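Thread on reverberation in ordinary small rooms, since the question of "do I need foam" came up again under my last one. Short version: probably not foam, and probably thicker than you think.

Terms first. Reverberation time is how long sound takes to fade by a set amount after the source stops. It depends on the volume of the room and how much absorbing surface is in it. Big and hard is long, small and soft is short.

Sound insulation is a separate matter. Absorption changes what you hear of your own room. It does very little about the neighbours. Mass, air gaps and sealing the door do that, and I'm leaving all of it out of this thread.

The rooms I have in mind are the three at Condell that were converted from offices. Plasterboard walls, suspended ceiling in two of them, bare plaster in the third. The third is the one people complain about.

The complaint is always "echo". In a room that size there is no true echo, as the reflections come back too quickly to be heard as separate. What people notice is either flutter between two parallel walls, or general mush over consonants.

Flutter is easy to check. Stand between the bare walls and clap once. If there's a short metallic zing after the clap, that's flutter. Step towards a corner and clap again. It usually changes or goes.

Cure for flutter: treat one wall of the pair. You don't need both. A full bookcase with the books at uneven depths does it. So does a thick curtain hung in folds with a gap behind.

Mush is a matter of total absorption, so you have to add area. Placement matters less than people say, but spread it over different surfaces. All of it on one wall leaves the other two directions as live as they were.

I measured the third room with Drurnus, free version, a laptop and a balloon. The balloon is fine for the middle and upper range. Don't trust anything it tells you about bass. Take several positions and average them.

Use the same balloon size each time, burst it at the same height, and stay out of the line between balloon and microphone. My first set was useless because I'd left the door open for two of the readings.

Result before treatment: short at the top, long in the low mids. Typical of a room with carpet and nothing else. Thin carpet takes the top off and leaves everything underneath, so the room sounds dull and boomy at the same time.

Thin foam tiles do the same thing as thin carpet. You already had too much treble absorption compared with the rest, and you've paid to have more. The curve tilts further the wrong way. 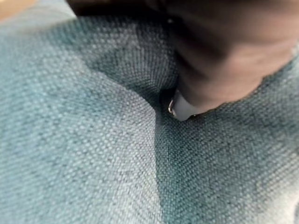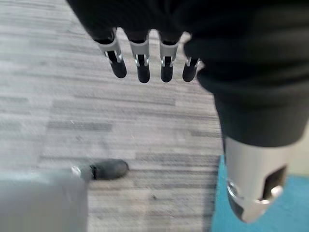 Soft furniture is the most underrated absorber in a small room, and most of the work is done by the filling. The cover matters in one respect, which is whether air can get through it. A woven cover like the teal basket weave in the first photo is the general type I'd look at first, with the usual check: hold the cloth to your mouth and blow. If the breath passes easily, sound will reach the foam behind. If it's coated or backed with anything rubbery, the top end bounces off.

The same blow test applies to anything you stretch over a panel. Specialist acoustic cloth is nice and hangs flat, but plenty of ordinary upholstery cloth passes. Wash a scrap before you commit, as some of it shrinks and pulls the frame out of square.

On to panels. Thickness sets how low they work. A porous absorber takes energy out where the air is moving fastest, and hard up against a wall the air is barely moving. The fast part is a quarter wavelength out. Hence thick panels, or thinner ones with a gap.

A gap is free. A 5 cm panel spaced off the wall by its own depth gets you a good part of the way to one of double the thickness. Use battens. Don't pack the gap with anything unless you have the material spare.

What went up in the third room: 9 panels of mineral wool in softwood frames, each 12 cm deep, most on the walls and the rest hung flat below the ceiling. Ceiling ones first if you can only do a few. A bare ceiling over a bare desk is the worst pair in most offices.

Slabs were the Picard medium density. Denser isn't better at this thickness. Past a point the air can't get in and the slab starts to reflect. If the seller quotes airflow resistivity, use that. If they only quote weight, go for the middle of the range.

Wear a mask and gloves when cutting. Bread knife, long strokes, let the blade do it. Wrap the slab in a thin fleece before the outer cloth goes on or you'll be sneezing fibres for a month.

Second reading after fitting: low mids came down a lot, top end came down slightly, curve much closer to level. Speech at the far end of the table is now easy to follow. Bass unchanged within what the balloon can tell me, so no claim either way.

Bass in a small room is about modes, and reverberation time stops being a sensible measure down there. If there's one note that hangs on, move the loudspeaker or the chair before you buy anything. Almost 15 minutes of shuffling furniture did more for the second room than a pair of corner traps.

Egg boxes, as always: no. Thin card, hollow behind, closed surface. They scatter a bit at the very top and burn well. Same answer for carpet offcuts on the wall, minus the scattering.

Fire rating is worth a paragraph to itself in a shared building. Mineral wool is fine. The cloth and the fleece may not be. Ask for the certificate for the cloth as supplied, keep it with the building file, and don't cover vents or smoke heads with a hanging panel.

For anyone who wants to work it out on paper before buying: list each surface, its area, and its absorption coefficient from a published table, one band at a time. Multiply, add up, compare with the room volume. Nila does it in a spreadsheet if you dislike arithmetic, though its default for "upholstered chair" is generous and I'd cut it.

Paper answers assume the sound field is even, and in a small room with all the soft stuff on the floor it isn't. Expect the measured time to come out longer than the calculated one. Mine did in every band.

People count as absorbers too. A room measured empty and used full will be drier than your chart. For a meeting room I aim for "slightly live when empty" and stop there. For voice recording with one person in it, go further.

Next job is the glazed wall in the second room. Curtain on a ceiling track, heavy wool serge, double fullness, hung a hand's width off the glass. I'll post the before and after curves when the track's been fixed, using the same positions as last time.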